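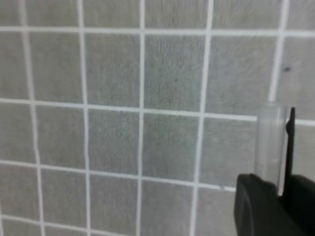

Handton Community Workshop, Tiling and Fit-Out Team

Washroom gallery

The ground floor washroom at Handton is open again. It was stripped in August, and the tiling team has now finished the last of the grouting. Members who asked what the new finish is like are welcome to come and see it before they vote on the upstairs room.

The tile is a plain square in light grey with a fine speckle, set in a straight grid with white grout. Graciela Olivares brought in samples of four finishes and we left them propped by the sink for a month. The speckled grey was the one most people picked. It shows less dust than the dark one and it goes with the old doors, which we are keeping.

We ordered the tile from Galli in two lots. Check the batch number on the boxes if you ever order this way. Ours matched, but the second lot came late and work stopped until it arrived. The whole job, with adhesive, grout, sealer and the hire of a cutter, came to 3,547 against a budget that was 100 higher. The difference has gone into the upstairs fund.

Gilang Sopacua mixed most of the grout. He used small batches and threw out whatever had started to stiffen. White grout needs a clean bucket and a clean float every time, and the sponge water has to be changed more often than you would think. 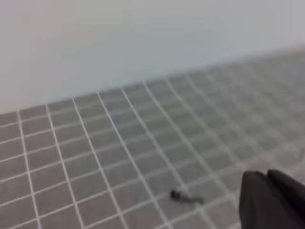 Small square tiles take longer to lay than large ones, and there is far more grout to clean off. They do follow an uneven base better, and ours was uneven. Kurniawati Wibisono set the first row against a chalk line and everything else was measured from it. We agreed to leave the wall plain next to the floor tile and paint it a pale gray-white. The paint is Orncombe washable matte, two coats over primer.

A few notes on looking after the room:

Sweep before you mop. Grit gets into the grout lines and turns them gray.

Use the neutral cleaner on the shelf in the hall closet. Please do not use bleach or anything with vinegar in it.

Pick up anything dropped on the floor when you leave, including pens, caps and screws.

Spare tiles are in the store, on the bottom rack, in a box marked 535. There are 20 of them and they are for repairs only.

Primo Testa is keeping the list for the upstairs room. If you can help with lifting the old floor, leave your name with him or write it on the sheet by the front desk.

Page updated 25 Mar 2023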